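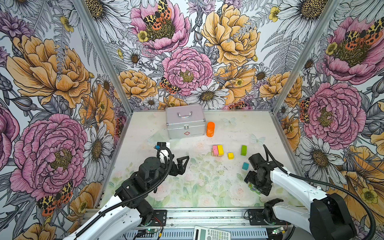

Ticket 1071
Subject: Product photos turn sideways after upload
Opened by: Marleny Cabrera
Shop: Idton
Status: Solved, watching

Since the update on Tuesday, photos I add to a listing in Stindach show up rotated a quarter turn. They look right on my phone and on my laptop. Older listings are fine. It happens in both browsers I have here. I cleared the cache and signed out and in again, no change.

Reply from support (Deng)
Please send one file that fails and tell us how it gets from the phone to the listing. Also check whether "Keep original file data" is on under Settings, Media. 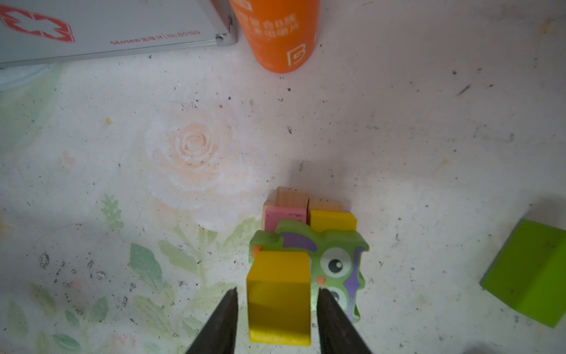
Owl piece and yellow block

Reply from Marleny
File attached. I copy by cable and upload from the laptop. The setting is off — I don't remember ever touching it. If I crop a photo first and save it, it uploads the right way up.

Reply from support (Deng)
Thanks, that helps. The update strips the rotation tag before the resize step reads it. Cropping saves the pixels already turned, so those files get through. Turn the setting on, wait 5 minutes, then upload again. Listings already affected need "Rebuild images" from the Bromutthorpe theme menu, 60 at a time.

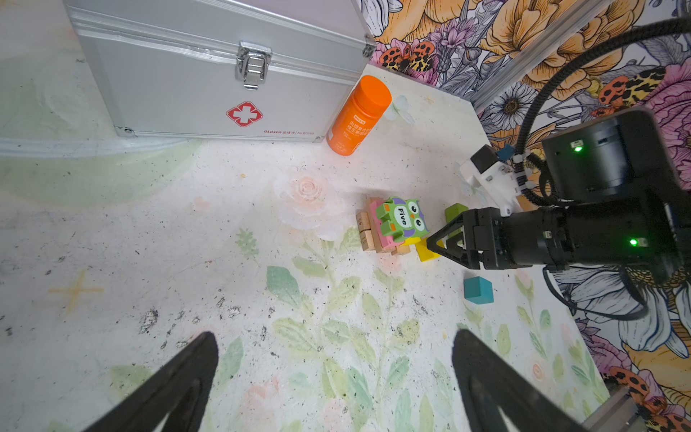 Pink rose on the floor

Reply from Marleny
Both test files are upright now. The rebuild fixed all but 4 listings, and I uploaded those again by hand. Please leave this open until the patch is out.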